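4. Setting up the Brenlow floor loom

Read this section through before you cut any yarn. The leaflet that ships in the box says the loom can be warped in an afternoon. Deming Fang and I have warped nine of them between us and have yet to see that afternoon.

4.1 Before you start

1. Stand the loom on a hard floor. Carpet lets one foot sink, and the whole frame goes out of square.
2. Measure corner to corner both ways across the front. If the two numbers differ, loosen the side bolts, push the frame straight and tighten again.
3. Turn the back beam by hand for a full turn. It should move freely and stop when the pawl drops. If the pawl skips a tooth, do not go on to 4.2.

Note: Honcombe sells a leveling kit for this loom. Folded cardboard under the low foot has done the same job for me since December.

4.2 Winding the warp

4. Wind a test warp of 100 ends in a plain, smooth cotton. Leave the wool for later, whatever the photos on the box suggest.
5. Tie the cross in four places before you take the warp off the board. Two ties are said to be enough. They are enough until one slips.
6. Chain the warp loosely and carry it to the loom with the cross end on top.

Caution: Do not leave a chained warp where a cat or a small child can get at it.

4.3 Beaming

7. Slide the lease sticks through the cross and tie them together at both ends, leaving about 30 millimeters between them.
8. Spread the warp in the raddle, working from the middle out.
9. Wind on slowly, with paper between the layers. Stop after each turn and pull the warp in small bunches, all with the same force.

The old advice is to have a helper hold the warp while you crank. I am not convinced. Two people pull differently, and a helper who gets bored pulls differently from one minute to the next. A weight hung from each bunch does not get bored - but check that it clears the floor.
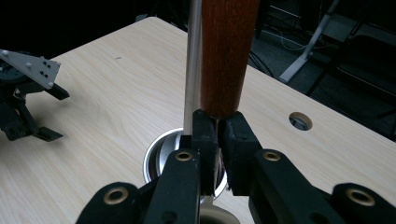
Stop winding when the end of the warp hangs a hand's width below the heddles. Shorter than that and you will be knotting with your fingertips. Longer, and you have thrown away yarn at the front that you paid for.

4.4 Threading and tying on

10. Thread from right to left if you are right-handed, and the other way if you are not. The leaflet insists on left to right for everyone and gives no grounds for it.
11. Check every group before starting the next. Gangadharan Marar, who taught me, read his threading back out loud. It felt silly and it caught my mistakes.
12. Tie on in small bunches with a half knot only. Go over the tension twice, then finish the bows.

Note: Ignore the dial on the Cekex tension gauge. Mine gave three readings on the same warp. Press the flat of your hand across the threads and feel for slack.

Caution: Release the brake with one hand on the crank. A tight warp can spin the handle hard enough to bruise a wrist.

4.5 If the shed will not open cleanly

13. Look for crossed threads behind the heddles first.
14. Then check the treadle cords for length. New cord stretches, so expect to shorten it within the first week.
15. Only then think about buying the Aaltonen spring set. It may help. I have not seen it help much.

Questions about this section: write to the loom room desk | Text copyright 2022 | Back to top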